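ok thread. moved to Grurkstead in August, finally have an opinion on the bus situation, here goes

1/ the 21 is the only bus that goes from my end of town to the Meloven side. one bus. it comes every half hour until 6 and then it comes when it feels like it

2/ before this I lived in Livosden where there were trams, plural, and I complained about them constantly. I take it all back. the trams were fine. I was spoiled

3/ timetable at the stop is a photocopy of a photocopy. you can't tell the 3s from the 8s. missed one this morning on account of that. stood there reading it like a treasure map

4/ and don't say use the app. the app has a stop for me on a street that got renamed. typed in my address and it sent me to a field

5/ fare is exact change only. I have started hoarding coins. I have a jar. my grandmother had a jar and I made fun of the jar

6/ good things, to be fair: heaters work. drivers wait if they see you running. one of them waited for me AND my groceries, and I dropped the onions, and he waited for the onions

7/ the seats are that scratchy pattern stuff, purple and orange, like a bowling alley carpet. I've come to like it. would wear it as a coat

8/ somebody asked why not bike. because of the hill on Vītola street. go look at the hill. I'll wait

9/ did try biking once. got halfway, pretended to get a phone call, walked the rest

10/ ok so the real issue, the reason for the thread. they want to cut the last two evening runs. there's a notice up at the terminal, tiny print, comments open until the end of the month

11/ last two runs are the ones evryone on late shift uses. cleaners, kitchen people, the warehouse crowd. no late bus = a 40 minute walk along a road with no sidewalk. in the dark. in November

12/ notice says ridership is low after 9. I'm on it most nights and I've stood the whole way home more than once so idk who did the looking

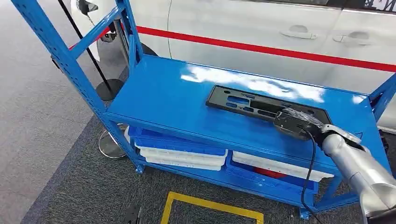

13/ late shift people don't get to pick when they're done, is what bugs me. work ends when it ends. you've got a black plastic panel full of slots and cutouts lying on a blue metal shelf and it doesn't care what time the last bus goes. then you're out the door with your coat half on, running for the stop

14/ also the daytime 21 is packed with kids and nobody's suggesting we cut that one. good, dont. just leave the night ones alone too

15/ comment form is at the terminal desk, paper only, ask for it, they keep them in a drawer. petition is going around as well, 127 names when I signed. put your stop and what time you ride, they need both

16/ bring a pen. the one on the string is dead

17/ anyway bus is here gotta go. will post the form number when I find the sheet, think it was 1402

Recent posts
- does anyone in Grurkstead sell normal bread
- Livosden trams, ranked by smell
- lost glove, gray, left hand, Vītola street stop
- Meloven flea market: what I bought and why I regret it
- the onion soup thread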